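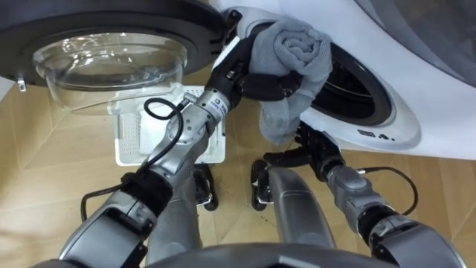
Puturari Laundry Notes is a set of short written records about loading and unloading front-loading washers in shared laundry rooms. Each record covers one load, from the time the door is opened to the time the items are folded or hung. The notes pay close attention to towels, which bunch up more than shirts or pillowcases do. A gray towel held rolled at the mouth of the drum, with its lower edge hanging over the black gasket, is the kind of moment filed under "entry". The round door is wide open at that stage, and the record says which side it swings to.

Contents

The current release has 200 records. Of these, 100 are towel loads, 50 are bedding, and the rest are mixed clothing. Records are plain text files, one per load, grouped by room. The two rooms are named Prirkanside and Amaral after the buildings they are in.

Fields

room: Prirkanside or Amaral
items: what went in, in order
fabric: terry, flat cotton, knit, other
state: folded, rolled, bunched, loose
door_side: left or right when open, as seen by the person loading
stage: entry, seated, closed, unload
gasket_check: yes or no
remarks: free text, may be empty

"Seated" means the whole item is past the gasket and lying in the drum. An item with any edge still on the rubber stays at "entry". Early records were loose about this and were corrected by hand in January.

"Bunched" and "rolled" overlap a good deal with terry towels. If both apply, we enter both, separated by a slash.

Known problems

Almost all of the Amaral records are from evening loads, so they lean toward bath towels. Detergent amounts were not written down in a consistent way and have been left out. In 7 records the item order is a best guess from the remarks. These have "order uncertain" at the start of the remarks field.

Drying is not covered. The Flarneck notes cover dryers and racks and use the same room names, but their fabric list is different and the two sets should not be merged without remapping it.

Changes and contact

Corrections go to Domenica Koller, who keeps the master copy. Please give the room and file name, and quote the line that needs fixing. New records are welcome if they use the fields listed in this file.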